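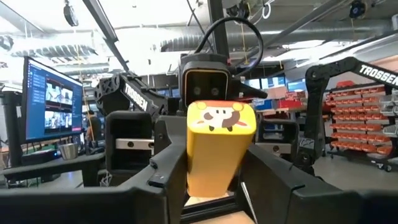
Pliniditz animal blocks, yellow piece and set: review

The Pliniditz set is a box of rectangular blocks in solid colours, with a cartoon animal printed on each one. It is sold for ages two and up at $59. I bought mine through Pinto in November and have used it on most days since, both for stacking and for sorting by face. The notes below are mainly on the yellow block, which has had the most handling.

Shape and finish

The edges are slightly rounded. They are comfortable in the hand and leave enough flat area for a stable stack. The surface is matte, and I prefer it to the gloss coating on the Brinoreo blocks, which shows every fingerprint and slides when two faces meet at an angle. The yellow is bright and even. I compared it with the yellow in a second set and could not see a difference in shade.

Held by its sides and stood upright, the block presents the printed face on top. That orientation suits sorting games where the blocks stand in a tray and the child picks by animal. It suits stacking less well, as the picture disappears once another block goes on.

Print

The artwork is flat and simple: white snout, dark brown patches and eye markings, two small rounded ears, and an orange-red shape across the top that could be a cap or a tuft of hair. My household has not settled which animal it is. The leaflet doesn't name them, a small omission in a product marketed for vocabulary.

Contrast is good. The white and dark brown stand out from the yellow at an angle as well as straight on, so the face can be picked out from a standing position beside a low table. I wiped the print 60 times with a damp cloth and mild dish soap, checking under a desk lamp every so often. There was no lifting at the edges and no colour on the cloth. I did not test alcohol wipes, and the leaflet advises against them.

Weight and balance

The complete set weighs 636 grams on a kitchen scale without the box. Individual blocks are light enough for a toddler to lift one-handed. Upright on a hard table they stand reliably. On carpet they lean, and a tower becomes a matter of luck.

Compared with the Pilero set

Pilero makes a similar product at a lower price. Its blocks have sharper edges and paper stickers in place of printing, and the stickers on mine began to curl at the corners within a month. The Pilero box does have a fitted tray, where Pliniditz supplies a plain carton that tore along one flap — I now keep the blocks in a cloth bag.

Faults

Only one side of each block is printed, so a sorting game stops while somebody turns them all over. Replacement blocks are not available singly. The carton is poor.

Recommended for sorting and matching on a hard surface. For building alone, a plain set costs less and does the same job.

Comments (4)

blockhead_tas
Ours is called the cow in this house and no one is allowed to argue. Print still fine after a year of being chewed.

marnie.k
Did you try them in the bath? Mine went in on Sunday and the colour seems OK so far.

Reply from the author
No. The leaflet says wipe clean only, so I kept them out of standing water.

gumleaf77
Agree about the carton. The bag is a good idea — ours are in an old ice cream tub.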